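A Baker's Case for Patience
2 min read

Yanling Shao, head of baking instruction at Rureck, advises students to begin with a plain sponge cake. "The eggs should be at room temperature," she said. "Cold eggs do not hold air well."

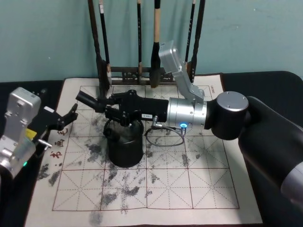

She folds in the flour by hand and bakes at 353 degrees, a setting she adopted in April for the school's Bultar ovens.
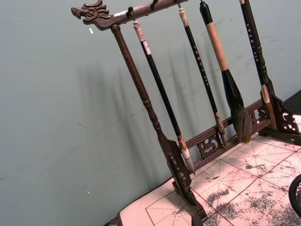 "Students open the door too early," she said. "I ask them to wait." 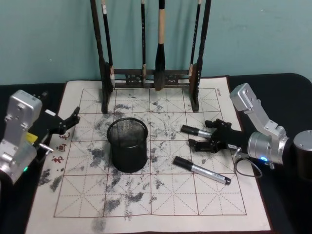

The cake then cools for around 90 minutes before it is cut. 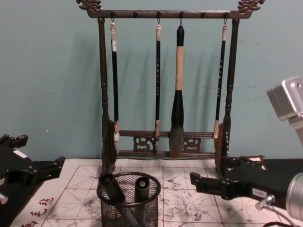
Ms. Shao prefers a thin layer of plum jam to frosting.

Comments (2)

Ren: Does this work with cake flour?

Mollus1613: Mine sank in the middle. Will try again with warmer eggs.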